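Bed sheet

A bed sheet is a flat piece of cloth laid over a matress, under the blankets. Cotton most common, also linen, flannelette and blends. Usually sold in sets of 2 or 3 with pillowcases. Flat or fitted, the fitted kind has elastic at the corners.

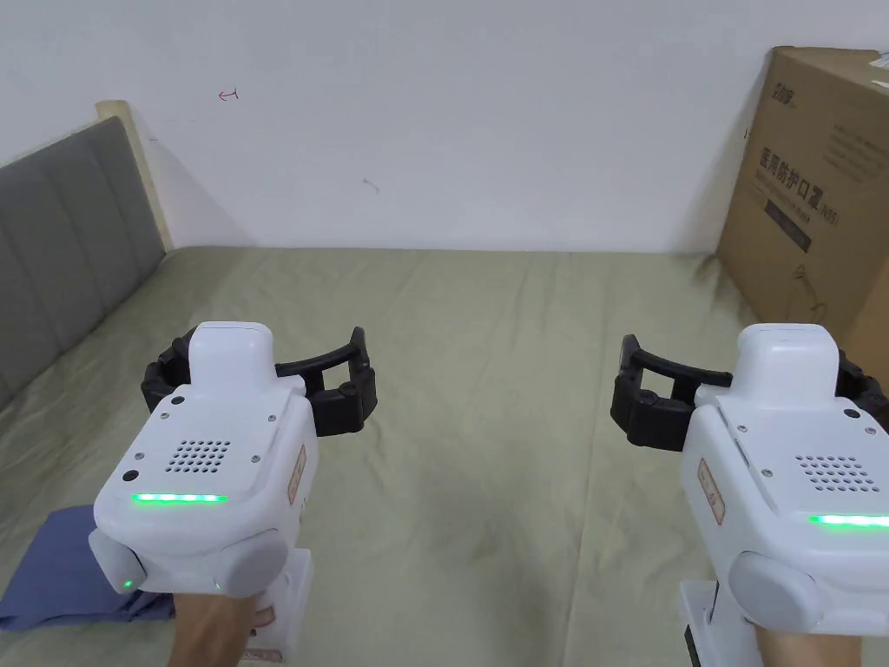

A bed covered with a sage-green sheet

Colour was rare in early sets, mostly white. Pastels came later. In Jullumthorpe the Goltden mill wove nearly 4000 sheets a week at its peak, flannelette mainly, for the winter trade. Mill closed in the 2000s, building still standin.

See also: Pillowcase, Doona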